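Vurnelora Facilities and Play Materials Forum
Board: Storage, Sorting and Room Standards
Topic: Mixed block storage: one bin or two containers per table?
Status: Open

Pakzad_Coordinator
Posted 10/1/19

Good morning to all members.

Our center is revising its written procedure for the storage of building blocks at shared tables. The current procedure dates from the opening of the building and requires that wooden blocks and plastic bricks be kept in separate closed boxes on the shelf, with each box labeled on the short side. In practice the two kinds are mixed by the end of every morning session, and staff have asked that the rule be brought in line with what is done.

I would be grateful for replies on the following points. First, whether your center permits wood and plastic pieces to share a container. Second, whether you place an open bin on the table in addition to the storage container. Third, what size of table you consider suitable for this arrangement.

Please state the age group you serve when replying.

Tolex_Rooms
Reply 1

We serve ages four to six. Wood and plastic have shared a container here for two years and we have received no complaint from families. The separate boxes were abandoned when we found that the lids were the first thing to go missing. A wide, low container without a lid has served us better.

On your second point, we do use an open bin. Its purpose is to receive pieces during cleanup, and the contents are then moved to the storage container by an adult.

h_hou_materials
Reply 2

I must respectfully disagree with the previous reply regarding mixed containers. Wooden blocks are softer than plastic bricks. When the two are tipped together several times a day, the corners of the wood are dented and the finish wears away. We replaced a full set of wooden blocks last January for this reason. The plastic bricks from the same year are still in service.

If a center has the shelf space, the separation should be kept. The procedure quoted in the opening post is sound, and the difficulty appears to lie in its enforcement.

Hongjun Hou
Materials Officer

Tolex_Rooms
Reply 3

With respect, I would ask how the pieces were being tipped. Ours are placed by hand. Dented corners on unpainted wood can be sanded in a few minutes, and we do this at the end of each term.

Plakar_East
Reply 4

We serve a mixed group, ages three to seven, and have adopted an arrangement that may answer both concerns. Each block table holds one opaque bin at the far side and one clear container at the near side. The clear container is the main supply. The opaque bin is for pieces that have been picked up from the tabletop. Children can see into the clear container from their seats and are less inclined to empty it in search of one piece.

The table itself is a butcher-block top, which was chosen over a painted one. Scratches do not show as much in the striped wood, and it can be oiled once a year.
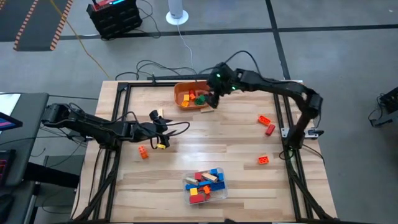
Block table with bin at the far side and clear container in front, sorting under way.

Members will note that we do not ask for the tabletop to be cleared before sorting begins. Loose bricks may remain on the wood while the bin is being filled. The clear container is dealt with last.

Our written procedure runs to a single page and I am willing to share it with any member who requests it through the message system.

Pakzad_Coordinator
Reply 5

Thank you. The clear container is of particular interest to us, as ours are all opaque and staff must lift them down to learn what is inside. May I ask whether the rounded corners are a requirement of your center or simply how the container was supplied?

I also observe that the bin holds only a few blocks while the container is full. Is the bin intended to hold the whole set when sorting is complete?

Plakar_East
Reply 6

The rounded corners are a requirement. Square corners collect dust and crumbs and are difficult to wipe out.

The bin is not intended to hold the whole set. When it is half full, the session lead decides whether its contents are returned to the container or placed on the shelf for the next group.

h_hou_materials
Reply 7

I thank Plakar_East for the detailed account. My objection stands as to wood and plastic in the same vessel. I note a short tan wooden block lying beside the bin, and I would suggest that pieces of that kind be given a small tray of their own. A tray would take little room on a table of that type and would settle the matter of dented corners.

I have no objection to the bin and would in fact recommend it. My own center requires that 15 minutes be set aside for sorting, and a bin within reach shortens the work.

Tolex_Rooms
Reply 8

A third vessel on the table is excessive in my view. Every additional tray must be washed, stored and replaced. Our rooms have nine block tables and I could not justify the expense to the office.

The larger question for Pakzad is the floor. We have carpet and lose a good many small pieces in it. A hard floor such as the gray concrete in the photograph is easier to sweep, although it is louder when bricks are dropped.

Pakzad_Coordinator
Reply 9

Our floor is vinyl and will not be changed this year.

I will present the two-vessel arrangement to our staff, with the tray recorded as an option for rooms where the wooden blocks are new. The draft will be filed under reference 2904, and I will post the wording here when it has been approved. Members who have a preferred depth for the bin are asked to reply with the measurement in inches.

Plakar_East
Reply 10

Ours is five inches deep. Anything deeper and the younger children cannot reach the bottom without standing on the chair.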